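Vitden Home Forum > Sorting and Storage
Yellow foam piece with arrows on it, and does it stay in the bag?
Started in April by tansy_row
Last updated: April, 9.40 pm

tansy_row
We are emptying the cupboard under the stairs before the move to Nulletholm. One of the boxes had a curved bit of yellow foam in it and we can't work out what it belongs to. There's nothing else with it, no leaflet or screws. The surface is finely pebbled, a bit like orange peel, and there are raised chevrons across it which are smoother and shinier than the rest.
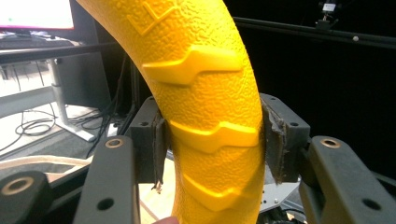
It gives when you squeeze it and goes back to shape. I've looked for a part number and can't find one. My other half says bin it. I'd like to know what it is first, as I once threw out a piece of the cot and had to pay 55 pounds for a new one.

oldgatepost
Looks like a grip or a sleeve off something. Is there a slit down the back? If there is, it goes over a bar.

tansy_row
No slit. I wondered about a handle too.

brambleside
I'd say a toy. Yellow foam with arrows is the sort of thing you get in a garden games set. We had an Edia set years ago with curved pieces in it, though ours were blue and I couldn't swear to the pattern.

oldgatepost
I don't think so. Toy foam is usually smooth and has a skin on it. Pebbling like that is for holding on to, or for stopping something slipping.

brambleside
Plenty of toys are meant to be held on to.

kettle_and_twine
Never mind what it is for a minute. How are you storing it? Foam doesn't always keep well in plastic. I had some exercise mats wrapped up in the loft for 3 summers and they came out tacky and stuck to themselves. I'd leave it loose in a cardboard box with some air round it.

tansy_row
I've been putting odd bits in clear bags so we can see what's what at the other end. I did it on the table with the rest of that box.
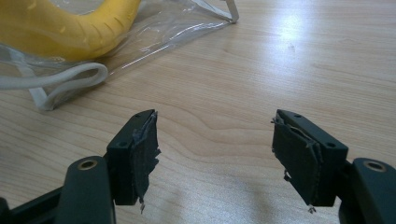 Curved yellow piece in its clear bag, top left.

kettle_and_twine
For the move itself that's fine. I'd take it out once you're in.

oldgatepost
I disagree about the box. I keep pipe insulation and spare seals in bags in the shed and they are all right after 4 years. Sunlight does more harm than a bag does. Keep it somewhere dark and don't put weight on it, or the curve will go flat.

kettle_and_twine
Pipe insulation is a different foam. It's made to sit against things.

oldgatepost
We don't know what this one is made of either, so that cuts both ways.

millpond2
When we moved, McIver gave us a box for what they called orphans. Every loose foot, bracket and cap went in there with a slip of paper saying which room it was found in. We opened it after 2 months and most of it had found a home. What was left went to the tip. It's worth writing "under stairs" on the bag now, while you remember.

tansy_row
Good idea, I've got a marker somewhere. It can go in the orphans box in its bag and I'll take it out when we've unpacked. If it hasn't matched up with anything by summer it can go.

brambleside
Check the garden games before you do.

tansy_row
Will do. They're at the back of the garage, behind the paint.

Recent topics in Sorting and Storage
Labelling boxes by room or by contents
Loft boarding, is it worth it for a small loft
Shelves for a sloping cupboard
What to do with spare keys that fit nothing
Best way to pack lampshades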